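This site uses cookies to keep you signed in and to count page views. Accept all | Manage settings

Teleoperated laundry demos: policy stalls when the left gripper has to let go

wistgate_bench

We are recording demonstrations on a two-arm setup with a parallel gripper and a wrist camera on each side. The operator drives both arms by remote control. The task is to pick up one shirt, hold it over a round basket and drop it in. We have 800 episodes so far, each cut at 60 seconds.

The trained policy reaches and grasps well. Over the basket it stops with the left fingers closed and stays there until the timeout. Sometimes the right gripper opens and closes a few times. Training loss looks normal. Do I need more data, or is something wrong with what I have?

Zasell

Plot the left gripper command against time for twenty or so episodes before you record anything else. I would expect a long flat section above the basket. Operators tend to pause there to check that the cloth is hanging clear of the rim, and they pause for different lengths of time. If your policy sees only the current images and joint positions, the frames in the pause look almost the same as the frame where the release begins. Most of them are labelled "stay closed", so it learns to stay closed.

What worked on our rig, in this order:

1. Trim the pauses. We cut any stretch over the basket where neither arm moved, leaving 7 frames.
2. Fix the release rule. Both arms stop, right opens first, left opens second. Every operator does it the same way.
3. Check that you log the commanded gripper width as well as the measured one. With thick fabric between the fingers the measured width never reaches zero, and a policy trained on that alone gives a weak grip.
4. Predict longer action chunks, so that a single chunk covers the end of the hold and the opening.

We retrained on the trimmed set with no new episodes and the stall went away on plain shirts. It still happens now and then with long sleeves.

grovville2

Just get more data. We had 3,000 episodes before ours did anything useful. Also try a bigger basket.

Avcı

Agree with Zasell on trimming, but keep the untrimmed files. We overwrote ours in November and later wanted the pauses back for a model that takes a history of frames. Look at your wrist views at the release point as well. If the cloth fills the left view, that camera carries very little about the basket, and the head camera has to do the work.

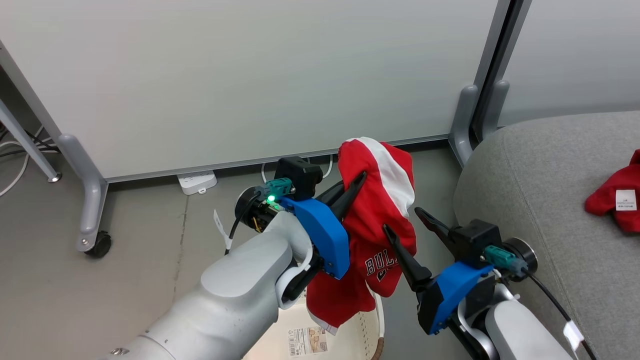

Left gripper closed on the shirt, right fingers open, basket underneath.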